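Workshop and Table Check, Building 2, Plendale
Date: Sunday, February 8, 2026
Checked by: Teodora Matić
Copy to: Zlatko Stojanović, Mwanaisha Nyaga
Form 718

Marks: OK, FIX (must be repaired or changed), LOOK (check again next time).

1. Door and walking path
Door opens fully from inside - OK
Path to the exit is free - OK
Floor mat at the sink - FIX. One corner stands up. I pressed it down with tape, but please order a new mat.

2. Fire and first aid
Extinguisher, tag number 567 - OK, pressure needle in green.
First aid box - FIX. Big plasters are finished. The small ones are enough until August.
Emergency light - LOOK. It came on when I pushed the test button, but with some delay.

3. Electricity
Wall sockets - OK
Extension cord under the window - FIX. The plug has a crack. I took it out of use and put it on Zlatko's desk with a note.

4. Work table, glass and hand tools 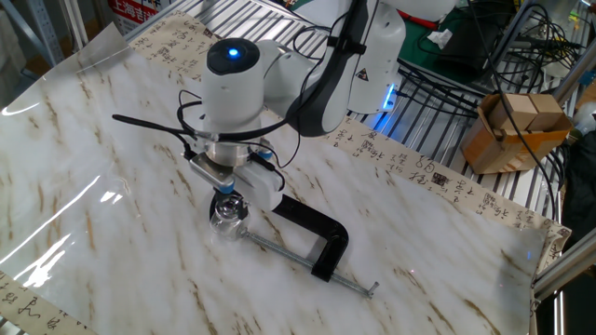
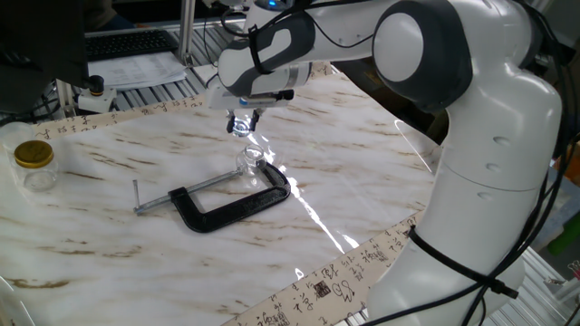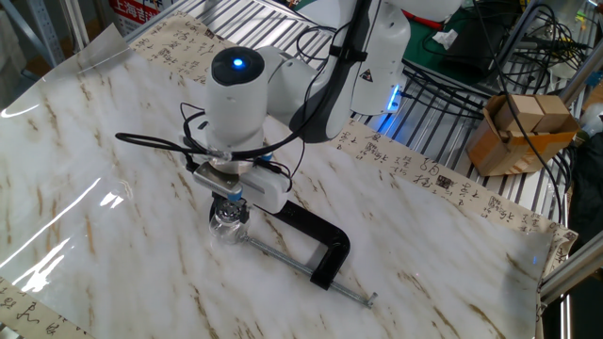
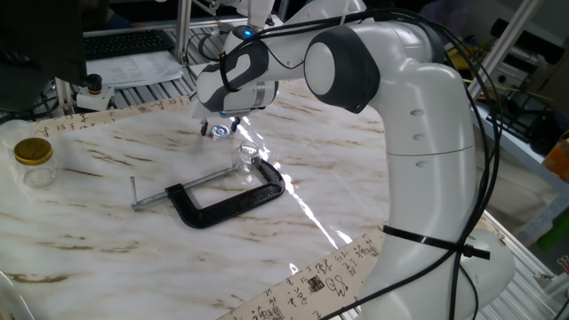

Glass near metal tools - FIX. Our rule from Amra Omerović is that glass pieces and heavy tools have separate places on a table, and I would like that we follow it on every table. The black C-clamp lies flat with a clear glass jar on its side resting against it, and one small knock is enough to chip the jar. The silver lid should be kept away from the clamp too. Please also look where the T-handle of the clamp is pointing before you reach across, it catches a sleeve easily.
Jar with gold-colored lid - LOOK. It stands at the left edge of the table with another clear container behind it. Move both at least a hand's width inward.
Table surface - LOOK. The marble pattern is glossy and gives strong reflections, so clear glass is difficult to see on it. Mwanaisha proposed a dark cloth under the glass pieces. I agree with her, if the cloth does not slide.
Paper with calligraphy at the borders - OK, but keep liquids away from it.

5. Broken glass
Bin for broken glass, with cover - OK, less than half full.
Brush and dustpan - OK
Thick gloves - FIX. I found 2 left gloves and no right one. Zdenka Živković will ask Moltska if they can send single pieces, otherwise we buy a new pair.

6. Clamps in the tool cabinet
Screws turn easily - OK, except the long one with a blue handle, which needs oil.
Pads on the jaws - LOOK. Two pads are worn thin. They still hold, but I would not use them on anything soft.
Cabinet lock - OK

7. Items open from the last check
Shelf label in the storage room - done, thank you.
Window handle - not done. Dimitrov promised to come and did not call back. Zlatko, please phone them again.

Please write your initials next to each FIX when it is finished, and do not erase my comment - I need it for the next check.

T. M.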